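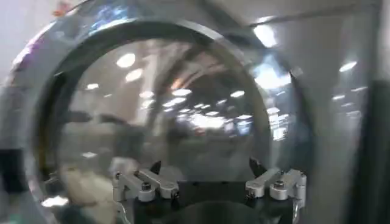 My uncle left me the eel pond, which sounds grander than it was. It was a stone tank behind a rental house in Flidorport, green to the brim, with one eel in it. The lawyer slid the papers over and said the eel came with the property, and I laughed, and she didn't.

The house itself was fine. Two bedrooms, a bad stove, a view of the ferry dock. I'd only planned to stay through October, get the place painted and sell it to somebody from the city who'd call it a cottage. The eel was going to be their problem.

I should say that I don't like eels. I once stepped on one in a creek when I was small and I can still feel it between my toes if I think too hard, so I don't. But you can't let a thing starve, so every evening I went out with a saucer of chopped mussels and dropped them in from as far back as my arm would reach.

For the first week I never saw it. The mussels went down into the green and that was that. I figured it might be dead and I was feeding the tank.

Then on Monday I was late. I'd gotten stuck on the phone with MacLeish, the paint place, who had sent me 3 gallons of something called Plellura Mist that was supposed to be white and was pretty clearly lilac. By the time I got outside it was full dark, and there was this sound. Slap. Slap. Like somebody hitting a wet towel on a step. It was the eel, with its whole head out of the water, resting its chin on the stone, mad at me.

It was huge! I mean as thick as my forearm, gray around the mouth like an old dog, with these little pale eyes. I said sorry out loud. It took the first mussel out of the saucer before I'd even set it down — I nearly went in after the saucer.

After that I kept to the schedule.

The woman at the bait shop on Tundel Street didn't think any of this was strange. She asked if it still had the notch in its fin. I said I hadn't gotten that close. She said her grandmother used to feed it when she cleaned for the people who had the house before, and her grandmother's mother had too, and that the date over the tank was the year it went in. I told her there wasn't any date. She said scrub it.

So I did, with a wire brush and the bucket I'd been saving for the painting. It took most of a morning. Under the moss it said 1868, cut pretty crooked, and below that a line I had to wet down before I could read it. FEED AT SIX.

I sat on the step a while. The eel came up and looked at the brush and went back down.

Eels can live a long time, I looked it up, though not that long, or not that anyone's written down. Maybe it was a different eel every so often. Maybe somebody swapped them at night and kept their mouth shut. You could see the notch, by the way, once I got up the nerve to lean over.

I painted the bedroom lilac. A couple came to see the place in November and they were nice, they loved the dock, and he asked how hard it would be to fill in the pond. I told them the house had a lot of damp.

It was ten to six by then, and I still had the mussels to chop.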